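Renting a Pair of Robot Hands for the Weekend

I have reviewed vacuums that mop, mowers that get stuck under hedges, and one very expensive trash can that opened when the cat walked by. So when the people at Trusmont offered me one of their demonstration kits on a short loan, I said yes before I'd read the whole email. Then I read the whole email and saw that I'd be doing the work myself.

The kit doesn't come with a robot, you see. You get a gripper you hold and squeeze, with a camera on it, and you pick things up and put them down while it records. When you're done, you send the recordings back and Trusmont turns them into training for an arm that (if you're a business, and if you sign up for the bigger plan) will do that same job in your stockroom. They call the service Ovham. I called it "the claw" from the first hour and never stopped.

Mine arrived on a Saturday, in a hard case that weighed more than I wanted it to. Setup took me four tries. The first three were my own fault, as I'd skipped the page about calibration, and that page is the only one in the booklet you really can't skip. You wave the thing slowly in front of a printed card until it chirps. I waved too fast. Then I waved too slow. Then I waved it at the wrong side of the card, and I'd like to thank the woman on the help line for not laughing where I could hear it.

Once it chirps, though, it's a lot of fun! You squeeze, the fingers close, you let go, they open, and after ten minutes you stop thinking about your own hand at all. The fingers are the soft kind that wrap a little around whatever they touch. I'd used a cheaper kit from Nondard last June with hard, flat jaws, and I spent that whole review chasing a plum across a counter. Soft fingers forgive you. You can come in crooked and still get hold of a thing, which matters a great deal when you're tired and your aim is going.

And you will get tired. The starter task in the Ovham plan is tidying, and it wants household stuff in lots of different shapes: shoes, books, toys, whatever you'd find on a table at the end of the day. Slippers are harder than they sound. They're floppy, they come in twos, and there are several sensible places to grab one, so you have to pick a way and stick with it or the recordings all disagree with each other.

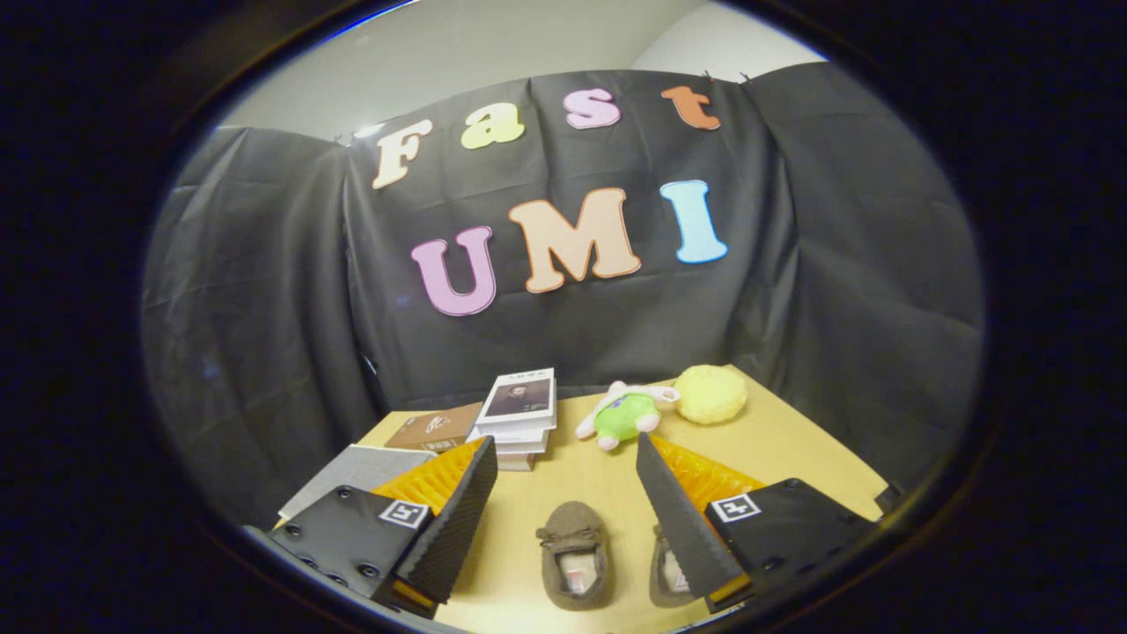 Books are their own kind of trouble. A thin one lying flat gives you nothing to pinch, so you end up nudging it to the edge of the table and catching it there, and the software is perfectly happy with that as long as you do it the same way every time. A pile is worse. Take the top book too quickly and the next one wants to come along for the ride. Soft toys, on the other hand, are a joy. Grab an ear, grab a foot, it doesn't care, and I found myself saving them for the end of each round like dessert.

By Sunday night I had 637 good recordings and a forearm like a rope. Trusmont grades every clip after you upload it, pass or fail, with a short note on the fails. Most of my notes said "too fast." A few said "hand paused," and those were the ones where the phone rang. I liked the notes a lot. Nondard just gave me a number at the end and left me to guess.

Now the money. The kit and one month of the service come to $1,674, and you send the hardware back when the month is up. For a curious person with a kitchen table, that's a silly amount, and I wouldn't pay it. For a small shop that packs the same few things all day long, it starts to look fair, mostly on account of the grading. You could hand this to somebody on the night shift and they'd get better at it without a trainer standing over them.

My gripes are small but they're real. The battery quits well before I do. The case has a cutout for a charging cable that's a little shorter than the charging cable. The uploads crawled on my home internet, and the app won't let you queue them overnight, so I sat there babysitting a progress bar at 11 p.m. with a bowl of cereal. And I'd love a lighter handle! Hrubý makes one with a grip shaped more like a garden trowel, and I tried it at a trade show and still think about it.

Trusmont says a smaller handle is on the way, with the same fingers and the same app. I've asked for one when it's ready. Until then I'd give this kit 4 out of 5, and I'd tell you to read the calibration page before you touch anything else in the case.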